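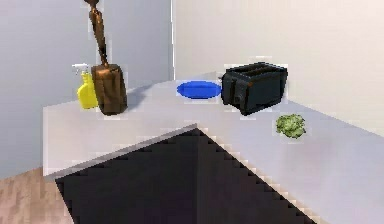 I've had the Hendelmont kitchen pack for Laur open on my second screen since February, so it's time I wrote it up. Laur, if you've not used it, is the simulator we run at work to try out our Drirwood arm before we let the real one near a worktop (or near Kristaps, who has the desk beside it).

Setting up is lovely, mostly. You pick a counter shape — I went for the L, as it gives the arm a corner to think about — then drop your objects on and save the lot as a cell. My standard test cell has a spray bottle, a toaster, a plate and a lettuce, and I was up and running in 50 minutes with a cup of tea in the middle. The toaster is a proper two-slot one with a little lever knob, and the plate has a slightly raised rim, so there's an edge to plan a grasp for!

Now the grumbles. Every object arrives with its weight set to the same daft default, and you have to go into each one and put it right by hand. The lettuce is worst. Leave it alone and it behaves like a cannonball, and the arm's force limits trip the moment it lifts. I also had to redo the base offset twice after updates, so write yours down somewhere. Mine lives on a sticky note.

Looking after it is easy enough. Clear the contact cache when things start to jitter, check the joint limits against the real arm, and keep a spare copy of the cell file. Laine keeps three, which I used to laugh at.

Against the old Zollico pack it's no contest for me. Zollico loads faster, but its shadows are rubbish and our camera tuning never carried over. Helju still prefers it and we've agreed to stop discussing it at lunch.

Four stars from me. I'd give it the fifth if they sorted out those weights — I did email them, and I'm still waiting.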